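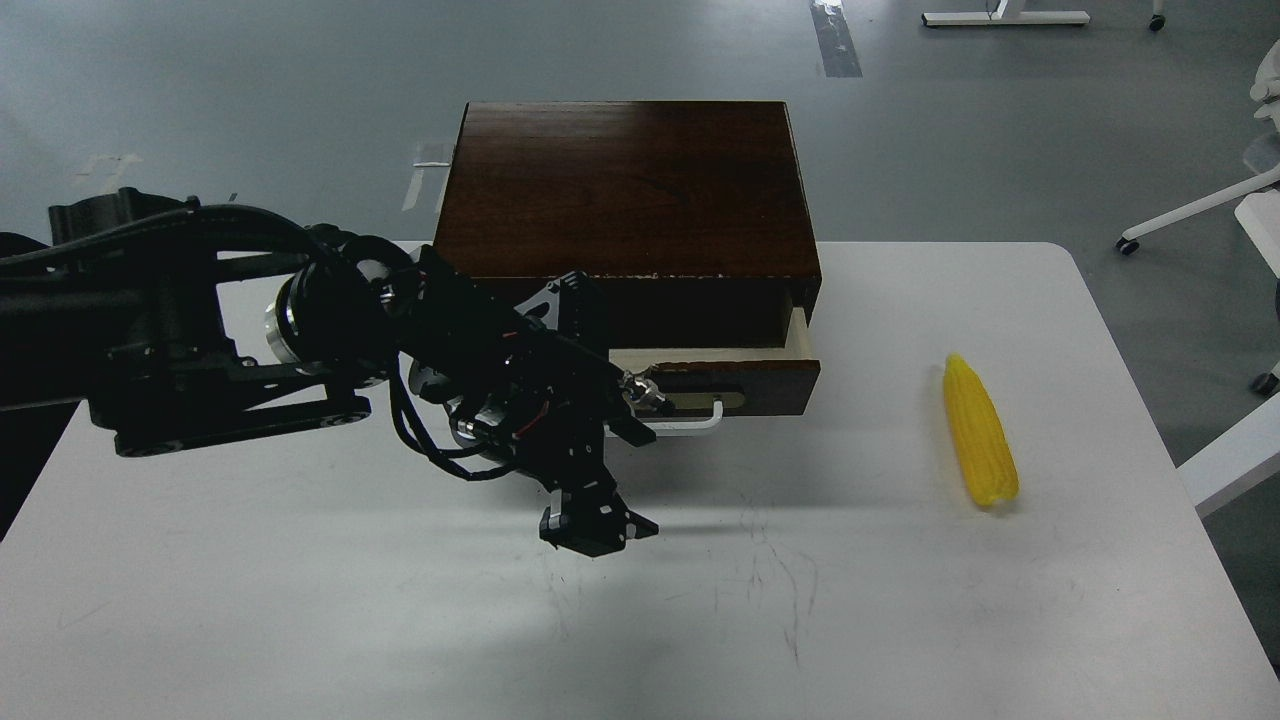 My mum has a theory that anything worth inventing has already been invented, and that the rest is showing off. She includes electric pepper mills in this, and smart doorbells, and she definitely includes robots. So when I told her I'd spent a good chunk of May reading about whether a machine can put the shopping away yet, she said "can it?" and I said "sort of, a bit, one thing at a time" and she went back to her crossword.

But I think one thing at a time is quite interesting! I got into all this through Niamh Mac Suibhne, who I used to share a house with and who now works on robot arms. When we lived together the great unsolved problem was the kitchen drawer. It stuck. You had to lift it slightly and pull to the left, and every visitor who wanted a teaspoon got a little lesson. I asked her once how long it would take one of her robots to learn our drawer and she laughed for rather a long time.

What she told me, once she'd finished, is that drawers are a proper headache. A drawer only wants to move along one line. If you or I pull it slightly crooked we feel it bind and our hand sorts it out before we've noticed. An arm that doesn't feel very much will keep pulling crooked, and then either the drawer jams or the whole cabinet comes along for the ride. Then there's the handle. Some are big loops you can hook a finger through, some are tiny knobs, and some modern kitchens have no handles at all, which I find hard enough myself.

And opening it is only the start of the job. Say you want a corn cob put in the drawer. You have to get the drawer open far enough, let go of it, go round and find the corn, pick it up without it rolling off, bring it back over the gap, turn it so it fits, drop it, and then shut the drawer without catching it. I tried it at home with a real cob and my bedside table, saying each step out loud like a lunatic, and I got up to 30 steps before I stopped. I used both hands for several of them without thinking. With just the one hand (and only a finger and thumb at that) I knocked the lamp over.

My friend Caroline Nyamweya runs the packing floor at Keogh, and she sees it from the other end. They looked at getting an arm in for the small orders. The trouble, she says, is that her people don't do one job. They fold a box, spot that the tape's run out, fetch more tape, answer a question, move a trolley that someone's left in the way and go back to the box. On a slow day that's 588 parcels, and she reckons hardly any two of them go quite the same. A machine that did the same box all day would be lovely, but she hasn't got the same box all day. She's not against it, mind you. She'd hand over the taping tomorrow.

I did look up prices, obviously. There's a little tabletop arm called the Kusach which was listed at £3,197, and for that you get the arm and a power supply and then you have to teach it everything yourself. I could get a very good cleaner for quite a while with that. She'd know what a drawer was, too.

So can they do the chores yet? My answer at the moment is that they can do bits of chores, on a clear table, with someone clever nearby. Niamh thinks that's a bit mean of me. She says the bits are getting longer, and that the things she was pleased with when she started would be embarrassing now. I believe her. I just look round my own kitchen, with the recycling on the floor and a bag of onions hanging off the door handle and a drawer that still needs the lift-and-pull-left (different house, different drawer, same trouble, I must attract them), and I think it'll be a while.

If I had to pick the first job to hand over, it'd be emptying the dishwasher – cutlery first, please, I loathe the cutlery. Mum says hers would be the ironing. She did look up from the crossword for that one.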